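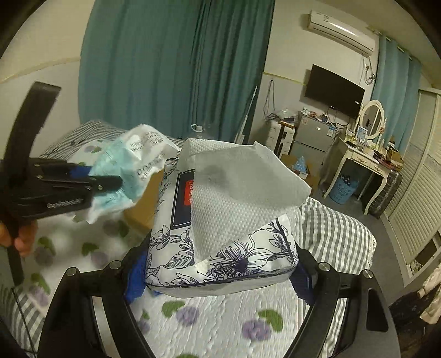
**Figure 1.** Soft package with a printed floral cover, held between two blue ridged pads.

### 4.2 Scarcity and the oversized plush

Limited-run character toys are sold on the understanding that there will not be enough of them. Huvia, the publisher whose monster-raising games supply our case, has refined this into a calendar. Its lifesize Prudell, a sort of melancholy otter, was offered by lottery in April to members of the company's fan club. Over 712 entries came from our survey panel alone, a figure that says something about the otter and rather more about the panel, which we had recruited at a fan convention.

Respondents were asked why they wanted one. The commonest answer was that it was large. The second commonest was that other people would not have one, an honest enough position which several respondents then spent the free-text box denying. Only 30 mentioned playing the game in which Prudell appears, and two of those had confused it with Lill, a different otter. 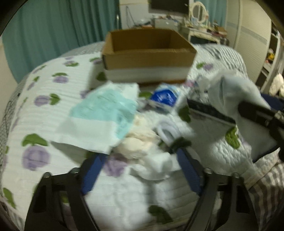
Storage was the topic on which buyers became least talkative. We had expected display cabinets, lighting and perhaps a plinth. What we got, in the follow-up interviews, was mostly beds. A quilted bedspread with purple flowers, an open cardboard box sitting on a flat white one, a crumpled cloth and a towel close by: a surface of that kind is already busy before an otter the size of a schoolchild is asked to share it. Of the 50 owners interviewed, most moved the toy each night and put it back each morning, and described this as no trouble at all.

Resale complicates the picture. The Gamberg index, which tracks asking prices for boxed character goods, treats a plush without its outer carton as damaged. Owners knew this and kept the cartons, so that the household acquired one large object and one slightly larger one. We return to the carton problem in Section 5, where it is not solved.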